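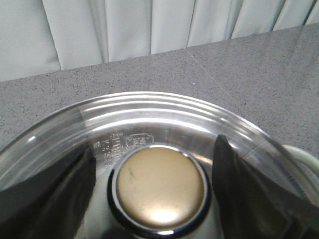
## Notes, lid-lifting arm, April meetup

Start with the build, skip the bio. Everyone there knows me.

**Why lids**
- Glass over steel. The depth sensor looks straight through it and reports the bottom of the pot.
- Knob is small, round and shiny. Good test for a wrist camera.
- I cook in a small kitchen, so the arm has to work over a normal countertop with stuff on it.

**Hardware (keep to two minutes)**
- Arm is the Flalance kit, bolted to a plate I cut in the shared shop.
- Fingers are my own, black, third version. First two slipped sideways on the knob.
- Total parts cost: $845. Someone will ask. That leaves out the broken servo.

**Finding the knob**
- Gave up on depth. I look for the dark ring around the gold top and fit an ellipse to it.
- Trained nothing. 143 lines of Python – say this slowly, people came for it.
- Glare on the knob fools the fit. Lowering the exposure helped more than any filter.

**Closing**
- Center first, then drop, then close. Never all at once.
- Grip limit is set to 80 in the config. Units are the driver's own, so don't promise newtons.
- Lift 7 cm, wait, check motor current. If it reads low, the lid is still on the pot.

**Not working yet**
- Putting the lid back. It lands crooked and I fix it by hand.
- Steam. Haven't tried it.

Thank Kátia Fontes for the finger redesign – she's bringing the old ones to pass around.

Questions. If time runs short, drop the cost bullet.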